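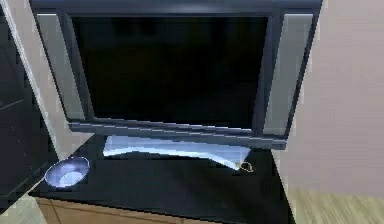

Posted by tkessel_lab, January 4, 2022, in Teleoperation and Demos

Teleop demos in a simulated living room: bowl by the TV is never picked cleanly

I am recording demonstrations in Mallov with a handheld controller. The task is to pick up the small bowl near the front-left corner of the black tabletop and set it on the wood floor. I have 300 demos, and the trained policy closes 7 cm short of the rim. Replay of my own recordings is fine. Is this the data or the camera?

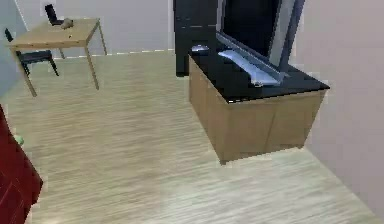
Same room, wider view.

Joelle Farah
Check the time stamps first. If commands and images are logged by separate threads, the policy learns from stale images. Replay will not show this, as it uses commands only. Shift the images by one step at a time and compare validation loss. Also drop demos where you paused above the bowl. I cut 9 from my last set and the hovering stopped.

gantry_moth
had the same in Grutbridge, more demos fixed it. we ended up at 1,785

rvd_oslin
Glossy black top, dark screen behind it. Vary the lighting between demos and add a wrist view before you record more.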